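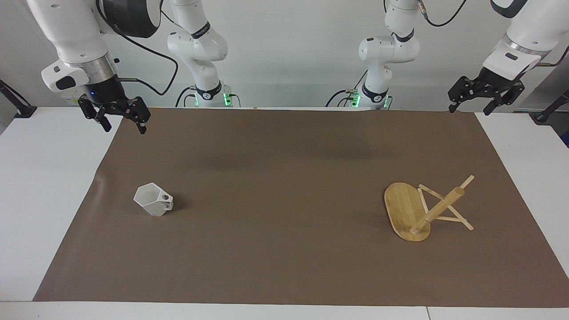 The mug tree table at Brurard, with the cup on its side and the stand down.

I drove 184 miles to watch students hang up a cup. I want that on the record, mainly because my family has asked me several times what I did with the weekend.

The Brurard student robotics open day is held in what used to be the school's sewing room, and the sign on the door still says so. Parking was easy. Coffee was at the far end of the building, guarded by a fire door that locks behind you, so I made two full laps of the place before I saw any robots at all.

Four teams were showing projects. Flenen had the mug tree, and it drew the biggest crowd. The job sounds like something you'd give a bored six-year-old: stand the wooden rack up, pick up the cup, hang it by its handle. The team gives this to a pair of white arms with black two-finger grippers, and starts with both things lying on brown paper. I asked why the paper. Glare, one student said. Another said they had a whole roll of it. I believed both of them.

The cup has flat sides, six of them, and the students had long opinions about this. Flat sides are nice to grip and annoying to grip slightly wrong. The rack is worse. It's a board, a post and a bunch of thin crossed sticks, so wherever you reach, there's a stick in the way. Their logbook has 280 tries in it, in three colors of pen, and the remarks column gets shorter and ruder as it goes along.

I stayed for almost 3 hours. One run ended with a round of applause, and one ended with a student saying "well, it's consistent" -- which I plan to use at work.

Telix, next door, were sorting socks and didn't want to talk about it. Zaugg had a very good poster and a laptop installing updates. I went back twice and the updates were doing fine.

If you go, bring your own lunch and wear shoes you can stand in. The chairs are still sewing-room height, and the one I picked had a pin in it.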